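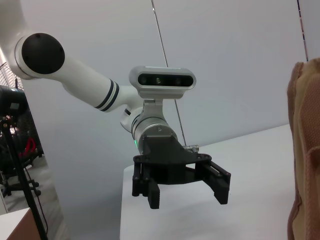
Notebook, Thursday, October 2019
Domestic worker case files, coding round two

Where we are

The Traltar files are all in. After removing duplicates we have 1,894 case summaries, each one a complaint, inquest note or court record where a live-in domestic worker was the injured party. The original plan said 2,000 and we are not going to reach that without opening the Nurasside boxes, which are still restricted. I would stop here. The missing ones are mostly wage disputes with no injury and we have plenty of those.

Today was for the "reason given" field. It was the worst field in round one. Two coders reading the same summary agreed on who was accused and what the injury was, then split on why it was supposed to have happened.

What went wrong with the field

The old codebook had a single box called "motive." People filled it with whatever the summary offered first. In most files what comes first is the employer's account: she stole, she was insolent, she let the child fall, she was seen talking to the husband. So a theft accusation went in as the motive for a beating, and anybody reading the table later would think a theft had been shown. In most of the files I reread this morning there was no police report of theft, no list of missing items, and no date for it.

Split the box into three:

Reason stated by the accused
Reason stated by anyone else (neighbor, relative, other staff, police)
Reason found by a court or inquiry

Leave blank if blank. Do not carry text from one to the next. If a neighbor is only repeating what the employer told her, it goes in the first box with an "R" after it.

Recoding test

Pulled 600 summaries for the test, taking every third file in shelf order until I had enough. Did the first two trays before lunch and the rest after. The third box is empty in far more of them than I expected. Many cases ended in a payment to the family, or the file stops after the first hearing. A few end in a transfer to another court and we don't have the other court's papers.

Things I had to decide as I went:

"Jealousy" appears a lot in newspaper clippings attached to files. If the clipping has no source for it, treat as reporter's wording and code it nowhere. Put the clipping number in the notes column.

"Discipline" is a stated reason. I know it reads like an excuse, but it is what the accused said, and the box is for what was said.

Where the worker survived and gave a statement, her account of the reason goes in box two for now. I don't like this. Her statement sits in the same column as gossip from across the street. Suggest a fourth box, "Reason stated by the worker." It would mean reopening the files already done, but only those with a statement, and they are tabbed green.

Age. Some files say "girl," some say "housemaid," some give an age in one place and a different one two pages on. Enter the lowest and highest ages given. Do not average them. If there is only "girl," leave the age blank and tick "described as minor."

Kin terms. "Niece" or "cousin from the village" is used for paid workers and also for actual relatives. If any wage or promise of schooling is mentioned, include the case. If neither, set it aside in the gray folder.

Earlier warnings

New field, added this afternoon. I kept seeing the same thing: somebody had noticed something months ahead. A shopkeeper who saw burns, a gatekeeper told not to let her out, a church member who was asked for help and spoke to the employer instead of the police. The old sheet had no place for any of it, so it ended up in notes or was dropped.

Coding is yes/no, then who, then what they did. Options for the last part are: nothing recorded, spoke to employer, spoke to family, spoke to police or welfare office, took the worker in. More than one allowed. If police were told, add the date if there is one, and whether a file number was opened.

I tried it on 5 of the long files and it took me much longer per file than the rest of the sheet put together. It will slow everyone down. I still want it in, as it is the part the welfare office can use.

Heteo

Heteo accepts the new boxes but not the "R" marker, which it reads as a stray character and strips on save. Lost a morning's markers that way before I noticed. Until it is fixed, type "repeated" in full. Export is fine. Search across the three boxes together does not work, search them one at a time.

Also, Heteo autosuggests earlier entries once you type three letters. Turn this off. I think it explains why "stealing food" shows up word for word in so many round one entries where the file says something slightly different, such as eating before the family did or taking meat from the pot. Those are not the same claim and should be entered as written.

Prajapati set

The Prajapati interviews came back from transcription. Good clean text. They are with former live-in workers and a smaller number of employers, and they are not case files, so keep them out of the main table. Use them to check wording. One thing I took from the first two: both women said the locked door came before any hitting. We have "confinement" only as an injury type. It should also be possible to record it as something already going on before the reported incident. Added a tick box, "confined before incident." Have not tested it.

Reading conditions

The inquest notes are hard going and I am asking for no more than two trays a day per person. Photographs stay in their envelopes. Nothing on the sheet needs them, the medical summary covers it. If a summary is missing, flag the file and move on.

Next

Write up the fourth box and send it around before anyone starts another tray.
Recheck round one entries where "motive" is theft and there is no police report attached.
Ask again about the Nurasside boxes. Last answer was that the restriction is reviewed in December.
Get more green tabs.
Tray 14 is out of order from the middle on, left it on the side shelf with a slip in it.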